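Nustireck folding craft table: my review after a month of real use
27 July 2022

I've been after a proper big table for the back room for ages. I sew a bit, I wrap a LOT of parcels (I sell odds and ends of vintage fabric online) and for years I did all of it on the floor, on my knees, with the cat walking over everything. So when my knees finally had enough I bought the Nustireck folding table from Drorville, and as a few of you asked in the comments what I thought of it, I've written far more than anyone needs.

First, ordering. The Drorville website is a bit of a muddle. There are two versions of this table, the one with the shelf underneath and the one without, and the pictures for both are the same! I wanted the plain one. I rang up to check and the lady was very nice and read the code out to me, so ring them if you're not sure. Delivery was free over 300 pounds, and the table was 400, so that was one thing less to pay for. It came on the day they said it would, in one enormous flat box that the driver and I got as far as the hall and no further.

Putting it together took me an evening. The leaflet has drawings and no words, which I don't mind, but step 8 shows the bracket upside down and I had to take two legs off again. I'd also say find your own screwdriver, the little key they give you hurts your hand after a while. The bolts themselves are good and chunky and I haven't had to tighten any since.

Now the size. The top is white and it is 660 millimetres deep when it's half folded, which is just right for the sewing machine with room for your elbows. Open it right out and I can lay a whole dress length flat. Oh, the joy of that! I cut out two summer skirts and a lined jacket in July and didn't crawl once. The height is good for standing if you're middling tall like me. My sister is taller and thought it a touch low for cutting, fine for sitting.

I did worry about white. My old kitchen worktop was white and showed every cup of tea. For sewing it's lovely though, you can see your pins, you can see your chalk, dark thread jumps out at you. Pale thread vanishes completely, so I put a tea towel down when I'm unpicking anything cream. Tailor's chalk wipes off with a damp cloth. Biro needed a bit of rubbing. I got some fabric dye on it in the first week (don't ask) and there's still a faint pink patch near the hinge if you know where to look.

A big white top in use, four times over: 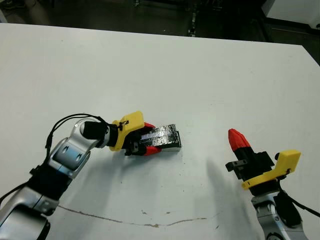
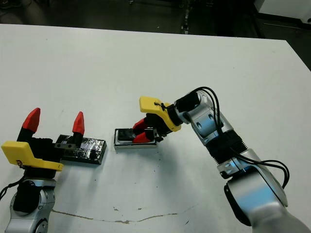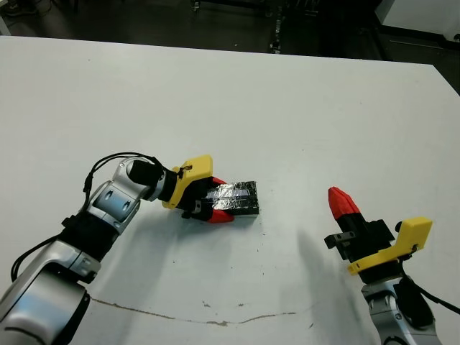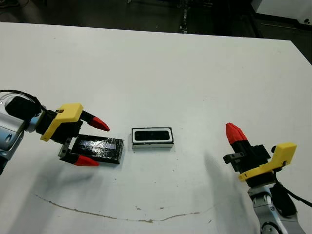 The hinge is my one real grumble. When the table is open there's a tiny ridge down the join, and if you run a rotary cutter across it you feel a bump. With a cutting mat on top it's no bother at all. I use my old Higuchi mat, which has been everywhere with me and is more scratch than mat by now, and it covers the join nicely. If you cut straight on to the table (please don't) you'd be cross about it.

I should compare it with the Pedora, as that's the other one everybody mentions. My friend from the quilting group has it and I've used hers plenty of times. The Pedora folds smaller and has wheels, so if you have to put your table away every night I'd go for that one. But it wobbles. With the machine going at full tilt hers hums and shuffles and the pins walk off the edge. Mine stays where it is. It's heavy, mind, and folding it up on your own is a bit of a wrestle, you need to lift and push at the same time and watch your fingers on the catch.

Parcels are a dream on it. I keep the tape and the scales at one end and the brown paper on a broom handle between two hooks on the wall, and I can get a week's orders packed before lunch.

Would I buy it again? Yes, I would, though I'd wait for one of the Drorville sales as I've seen it come down since, which was annoying. If they ever sort out that ridge I'd give it full marks. For now it gets four and a half out of five from me.

Next up I'm going to have a go at a padded cover for the ironing board, so if anyone has a pattern that doesn't slip off at the pointy end, do leave me a comment!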